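Small Boards Come to the Tables at Stubbs Learning Room

The Stubbs Learning Room has started to lend small whiteboards to its evening language groups, and the first of them were put on the tables in November. Each learner can now write on a board at his or her own place and wipe it clean with a red eraser.

The room has bought 15 boards and the same number of erasers. The cost was 168 dollars in total, paid from the money that was collected at the summer book sale.

"Before, we had one big board on the wall, and the shy people did not want to go to it," said Lorraine Ashby, who teaches the beginner group. "With a small board they write, they look, they wipe, and they try again."

The boards are used mostly for practicing characters. Teacher Javiera Cisternas asks her group to write large and slowly, and to leave space between one character and the next. She also asks that the erasers go back in the box after class, as two have been lost already.
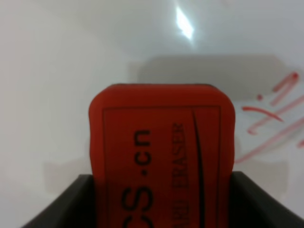
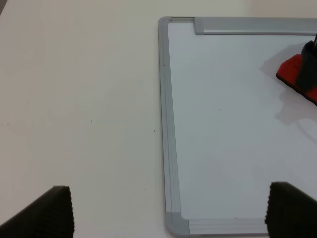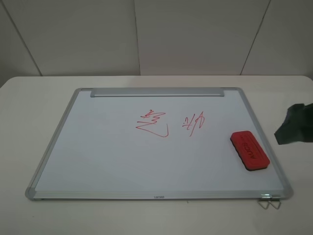
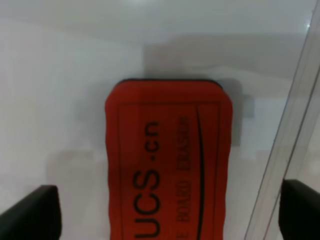 Whiteboard and red board eraser at the Stubbs Learning Room. Third picture: two characters in red marker.

The evening groups have 47 learners this season, so the boards must be shared between classes. Flynn Sutcliffe, who keeps the timetable, said that the beginners have them first and the second group takes them at 7:30 p.m.

Learners may also borrow a board to take home for one week. Markers are not included in the loan. Names can be given at the front desk before class.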